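How to move coins from an exchange to your own wallet

Leaving coins on an exchange is convenient, but the exchange holds the keys and you hold an account balance. Moving them to a wallet you control takes a few minutes once you know the steps.

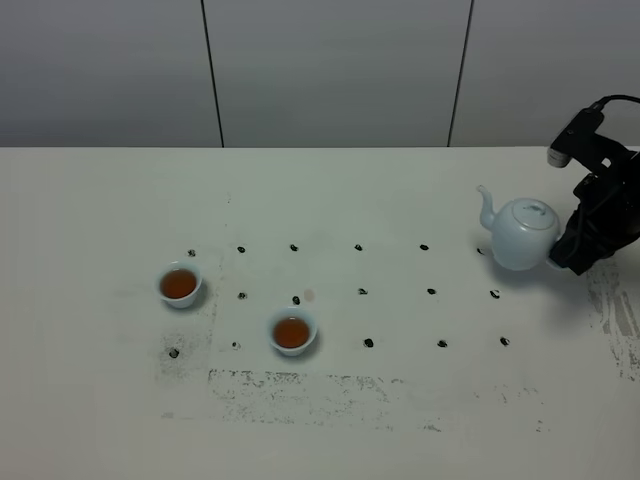
The steps below use Bromivon as the exchange and Yensuk as the wallet. Other services put the buttons in different places but the order is much the same.

What you need

- A Bromivon account with identity checks completed
- The Yensuk wallet installed on a phone or computer
- Pen and paper
- A small amount of the coin's network currency if you plan to move tokens again later

Step 1: Set up the wallet

Open Yensuk and choose Create new wallet. It will show you a recovery phrase. Write the words down in order, check the spelling, and put the paper somewhere safe. Do not take a screenshot or save the phrase in an e-mail draft. Yensuk then asks you to type in several of the words before it lets you continue.

Set a PIN when prompted. The PIN only protects the wallet on that device. If the device is lost, the recovery phrase is what gets your coins back.

Step 2: Find your receiving address

Tap Receive and pick the coin. You will see a long string of letters and numbers with a square code beside it. Use the copy button. Never type an address by hand.

Check the network name printed under the address. Some coins exist on several networks, and a transfer sent over one that your wallet does not support may be lost for good.

Step 3: Add the address on the exchange

Log in to Bromivon and go to Account, then Withdrawal addresses. Paste the address, select the same network you saw in Yensuk, and give it a label such as "Yensuk main". Bromivon sends a confirmation link by e-mail. New addresses are locked for 2 hours after you confirm them, so do this step ahead of time if you are in a hurry.

Step 4: Send a test amount

Go to Withdraw and enter a small sum. Compare the first and last few characters of the address with the one in your wallet. Some malware swaps a copied address for a different one. Look at the fee line too. Bromivon charges a flat fee per withdrawal, so a test costs the same as a full transfer.

Confirm with your two-factor code. The withdrawal page will show Pending, then Sent, with a transaction ID.

Step 5: Wait for confirmations

Yensuk lists an incoming transfer as soon as the network sees it, but the balance cannot be spent until it has 3 confirmations. When the network is busy this can take a good while. Paste the transaction ID into a block explorer to follow progress.

Step 6: Send the rest

Once the test has arrived, repeat step 4 with the remaining balance. Withdrawals worth more than £500 in a single day need a second e-mail confirmation, and the link expires quickly, so keep your inbox open.

If the transfer does not arrive

Check the transaction ID first. If there isn't one, the exchange has not sent the coins yet and you should contact its support desk. If the explorer shows the transfer as complete, make sure you are viewing the right coin and network in the wallet.

Support staff never need your recovery phrase. Close any chat that asks for it.

Keep a record of the date, amount and fee of each transfer for your tax return.

Print this page
E-mail this page

Related guides

Reading a block explorer
Choosing a network for Buritska tokens
Setting up two-factor codes on Bromivon
Restoring a Yensuk wallet on a new phone
Network fees and when they rise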